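Lonby Pocket Verse, Book 13: Elegies for Small Occasions

Sixty short poems by Bronwyn Faulkner on hedges, funerals and unreliable weather. Mostly rhymed. Stitched spine, cloth cover, fits a coat pocket if the coat is serious.

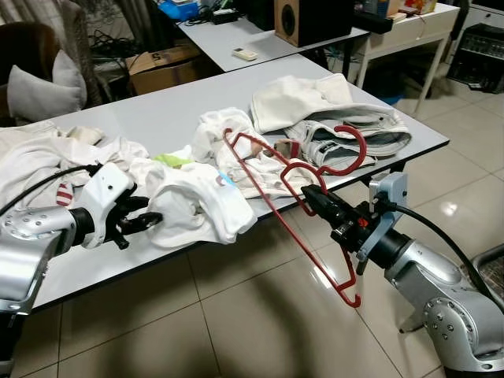

Red hanger, white laundry.

The paper is cream and takes pencil well, should you wish to argue in the margins.

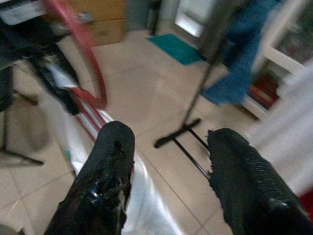 Arguing is encouraged by the editor, Carolina Sampaio, who cut four stanzas about a heron and has had letters.

Printed in an edition of 600. Item no. 3144. Ribbon marker included. No introduction, at the poet's request and to our relief.

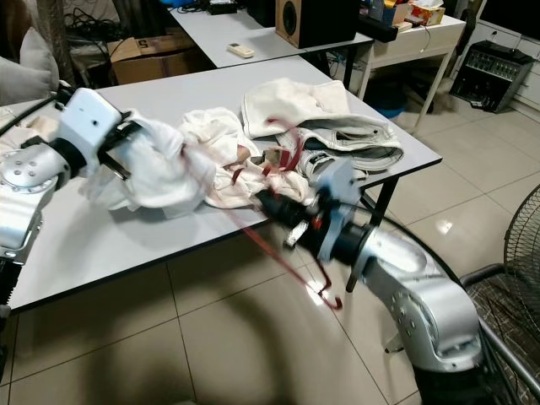
White cloth with a dark red strap.

Ships flat. Signed copies have sold out; unsigned ones read the same.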